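Prarstead Workshop Cooperative
Equipment Planning Group - Minutes of the March Meeting

Present: Denise Nuttall (chair), Ikechukwu Olatunji, Subbarao Lobo, Adebayo Fashola (minutes)
Apologies: Fergus Carnegie, who sent written comments on item 3

The meeting opened at 4:10 p.m. Denise thanked everybody for coming in on short notice and for putting up with the small room again. She said she would try to have us out by half past five, and we very nearly managed it.

1. Minutes of the last meeting

Accepted with one correction from Subbarao. The spare power supplies were ordered through Tresside and the earlier minutes had them down under Nwankwo. Adebayo apologized for the mix-up and has fixed the file copy.

2. Budget position

Ikechukwu took us through the spreadsheet at a comfortable pace, which was appreciated by those of us who don't look at it every day. After the rent and the insurance there is $3000 left to commit for hand-related equipment before the year closes. Anything not committed goes back into the general fund, and Denise was quite firm that she would like to see it spent well but would also be perfectly happy to hand some of it back if we can't agree on what we need.

3. Spare fingers and covers for the hands

This took up most of the meeting. Subbarao has had two quotes. Nwankwo can supply replacement finger sets at $320 a set, with a wait of 54 days. Tresside is dearer and would not put a delivery time in writing, although Subbarao said the person on the phone was very kind about it and promised to call back.

Fergus's comments were read out. He would like us to hold a spare set for the left hand and a spare set for the right, and he reminded us that the fingers are not interchangeable between sides, something he feels was forgotten last time we ordered. Ikechukwu wondered whether one set for the right hand would see us through, given that it gets most of the hard use. There was a good long talk about this - longer than the agenda allowed for - and in the end the group came down on Fergus's side.

Agreed: two sets from Nwankwo, one for each side, for a total of $640. Subbarao to place the order and to ask for the wait to be confirmed by email.

The question of fabric covers for the palms was held over. Denise likes the idea, but she would want to try one before we pay for a full batch.

4. Tabletop and small objects

Adebayo asked for a modest amount to replace the dark cloth and to buy a second box of objects for the grasping work. He would like more variety in size and finish, with some slick plastic pieces and some plain wood, and a few awkward shapes with holes in them. Denise asked if the cloth could simply be ironed. Adebayo said he had thought about that too, but he would still prefer a heavier one that lies flatter.

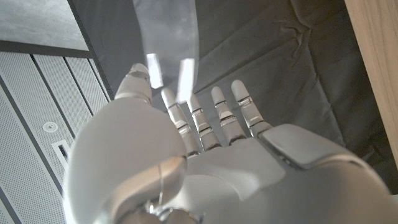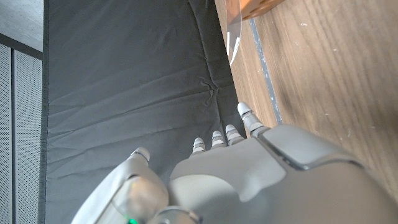
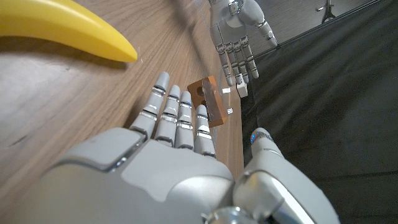
Subbarao asked that whatever we buy be logged by weight when it arrives, so that the planning sheets for next year can be filled in without anyone having to hunt for the kitchen scale. Everyone thought this was sensible, and Ikechukwu offered to add a column.

Agreed: 20 new objects and one length of heavier cloth, bought locally if possible. Adebayo to bring receipts to Ikechukwu, please, and not leave them in the drawer.

5. Scheduling software

Fidov has offered us a trial of its booking system for shared equipment. Denise has seen it and found it pleasant enough to use, though she wasn't sure that a group of our size needs it when the paper calendar by the door is still doing its job. Subbarao spoke up for the trial, mostly for the sake of the maintenance reminders, which he has been keeping in his own notebook and would dearly love to hand over to something that beeps. Ikechukwu asked what it would cost after the trial and it was admitted that no one had asked.

Agreed: Denise to get a yearly price from Fidov before we sign up for anything. The paper calendar stays in use in the meantime.

6. Any other business

Ikechukwu mentioned that the service contract for both arms comes up for renewal soon and will need its own item next time. Fergus has the old paperwork and will be asked to bring it along.

Adebayo asked whether the meeting could start at 4 p.m. sharp in future so that he can catch his bus. Agreed, with some good-natured grumbling.

The meeting closed at 5:35 p.m.

Minutes taken by Adebayo Fashola. Corrections to him before the next meeting.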